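Vevau Open Day

The Vevau Open Day is a yearly public event held in Dredville by Vevau, a maker of control software for robot arms. The first one took place on 2023-04-16 and drew 101 visitors. Later events moved to July.

Visitors are taken through the building in groups of five. Each tour lasts 30 minutes and ends in the Cidum room, named after the company's simulator. Staff run a simulated arm on a large screen, and guests may steer it with a hand controller.
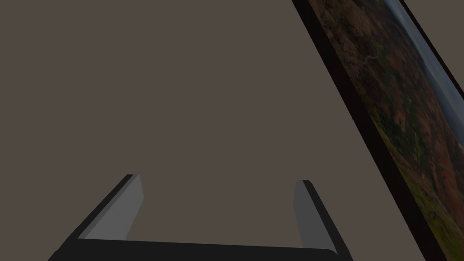 Simulated view over an open two-finger gripper, with a framed landscape at right.

The demonstration was designed by Zakhar Tkachuk, who also wrote the printed guide. It covers opening and closing the fingers, turning the wrist, and moving the arm close to a surface without touching it. Rooms in the simulator can be given different walls, furniture and pictures between runs.

A smaller version of the event has been held at the company's Văduva office, where four staff members give the talks. Entry is free at both sites, but places on the tour must be booked ahead.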